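Filed under: Workbench > Arms & Motion > Reviews

Flokik desktop arm kit: setup, servo care and one repair

Reviewed by Tainá Mendonça, September 2026

The Flokik is a servo-driven desktop arm sold as a kit. It arrives as a bag of perforated black links, a set of bus servos, a two-fingered gripper and a controller board. I bought mine from Hondton in February at the normal price and have run it most working days. This review covers assembly, mounting, calibration, wiring and the one part that failed.

Assembly

The printed manual has 26 steps. Steps 1 through 16 are fine. After that the drawings switch from left-hand to right-hand views without saying so, and I put the elbow link on backward. The symptom is easy to spot: the forearm hits its stop at half travel. Undoing it means taking off the elbow servo horn and four screws.

Set every servo ID before you build. The utility can only address one servo at a time on a fresh kit, because they all ship with the same ID. If they are already in the arm, you will be unplugging connectors in places where fingers do not fit. Mark each housing with a paint pen as you go.

Use the supplied screws on the horns. They are short for a reason. A longer one will bottom out against the case and bind the joint.

Mounting

The supplied clamp is the weak part of the kit. It holds on a thick, square desk edge and slips on anything with a rounded lip. A base that shifts by a hair at the clamp moves the gripper several times that far at full reach, and every taught position goes with it. I changed to an Evangelista bracket, which cost 20 dollars and took ten minutes to fit. The base has not moved since. Check the clamp screws once a week for the first month anyway.

Calibration

The software asks you to hold each joint at mid-travel and press a key. That gets you close. For anything better, tape a sheet of paper to the desk, draw your targets on it and jog the gripper to them by hand – then save those positions and play them back. If the arm returns to one target and misses the other, the fault is usually the shoulder zero. If it misses both in the same direction, look at the base.

Tape all four corners of the sheet. A loose corner will catch on a finger of the gripper sooner or later.

I repeat this check after any work on the arm. With fresh zeros, mine came back inside a pencil line at short reach. Near full extension it droops, and the droop gets worse as the servos warm up. Let the arm run a slow cycle for 20 minutes before you trust a calibration.

Wiring

The servo leads are daisy-chained from base to gripper. The manual shows them pulled neatly along the links. Do not do this. Leave a loop at the elbow and another at the wrist, large enough that the lead stays slack with the joint fully bent. My only failure was a lead that I had routed the way the manual shows. It broke inside the insulation just behind the wrist connector, and the gripper dropped off the bus whenever the wrist passed 69 degrees.

The repair was simple once found. Chalerm Siriwan on the Skatorico parts desk sent a replacement lead and suggested wiggling each connector with the bus monitor open, which found the break in two minutes. The new lead went in without removing the servo. 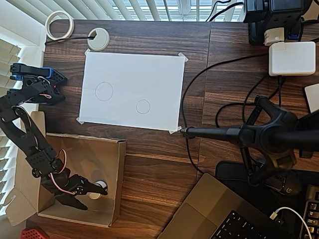

Box pick with the gripper at the bottom of the carton. Wire loops at elbow and wrist.

Gripper

Small round parts are the hard case. The fingers close in an arc, so a cylinder tends to roll or tip if it is not centered. Approach slowly, stop above the part, then lower straight down. With a box, also check that the forearm clears the wall and any open flap at the lowest point of the move. Set the closing torque low and raise it until the part stops slipping. The default is too high and heats the gripper servo.

Upkeep

Weekly: horn screws, bracket screws, a look at each connector. Monthly: wipe dust off the gear cases and rerun the paper check. No lubricant is needed, and the maker's page warns against spray oils near the servo boards.

Verdict

Good servos, adequate links, poor clamp, manual in need of a second edition. Budget for a better bracket and a spare set of leads when you order. I would buy the arm again at the same price, but not for work that needs full reach.

We use cookies to remember your settings and count visits. Accept all | Manage choices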